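Bololholm Tool Library is looking for people to join our repair evenings this April, and we'd love to hear from you!

We lend out 469 tools to anyone with a library card, from hand drills to the big Tuller ladder, and they come back with stories (and sometimes with blunt blades). Two evenings a month we meet in the Heltik building at 6 p.m. to sharpen, oil, tighten and label. There's tea, there's a radio, and somebody usually brings cake.

## Who we're looking for

- Anyone over 16, with or without experience
- A couple of people who know their way around electrical tools
- One person who enjoys spreadsheets – the Bitar Street collection still has to go into the catalog

You don't need to come to every session. Most of us make it once a month, and new people work alongside a regular until they feel at home. We'll lend you gloves and safety glasses.

Last year we passed 1,000 loans, almost half of them to people who had never borrowed a tool before, so there's plenty to do!

To sign up, leave your name at the front desk for Imad Kassab and say which jobs you'd like to try. He'll call you back before the next session. 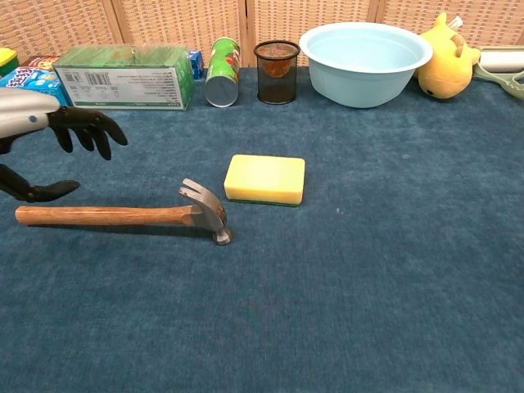
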